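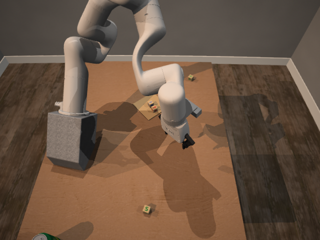

Director Ursina Wieser has finished work on her second feature, Flidonmont, and the film will open in the US this summer, distributor Stavis said on Apr 20, 2023. The science fiction drama follows a night-shift clerk who is left alone in a closed factory with one working machine. In the script it is a robot arm several times her size, of the same general kind as the big white one on its gray pedestal at the top of this page, and it never speaks. Kirsty Ellwood plays the clerk.

Wieser shot the film in February of last year in the town of Fladthorpe, using a former mill and a row of empty offices next door. The shoot had a crew of eight for most of the interior scenes – more were brought in for a flood sequence near the end. Around 3000 people applied to be extras, and 224 were hired.

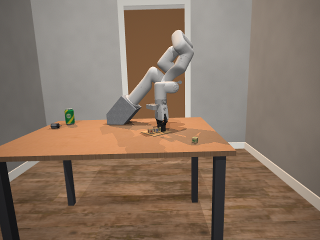 The first cut ran 185 minutes. Wieser said she took out a subplot about the clerk's brother and most of the courtroom material, and that the release version is a little over two hours. "The court scenes explained things the audience had already worked out," she said.

Ellwood, who is best known for stage work, has only one long scene with another actor. She learned her lines for the rest of the film as a single monologue and recorded them before shooting began.
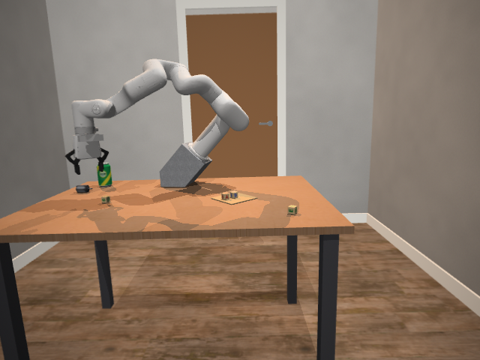 The score is by the duo Ammann, who also wrote the music for Wieser's first feature. Stavis plans to release it as an album on the same day as the film. A trailer is due next month.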